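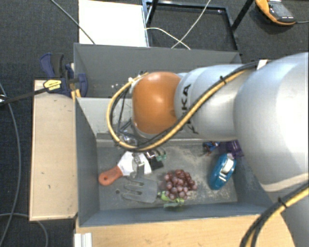
Household Goods Drive Extended Through January

January 24, 2021

The MacBrayne Community Center will continue its household goods drive until the end of January, the center announced. Residents may bring clean kitchen utensils, scrapers, small tools and similar items to the Prekitz entrance during regular opening hours.

Donated goods are placed in gray bins and sorted before they are packed for households moving into the new apartments on Claltari Street. The center has prepared packages for 59 of the 89 households registered so far. Each package contains basic items for cooking and cleaning.

"Spatulas, serving tools and other everyday utensils are still needed," said Catherine Sutherland, who coordinates the drive. "Used items are welcome if they are clean and in working order."

Glassware, knives and electrical appliances cannot be accepted. Large donations – more than 2 boxes per household – should be arranged with the front desk in advance.

Packages will be handed out at the Atatport hall. Registered households will receive a letter with their collection time.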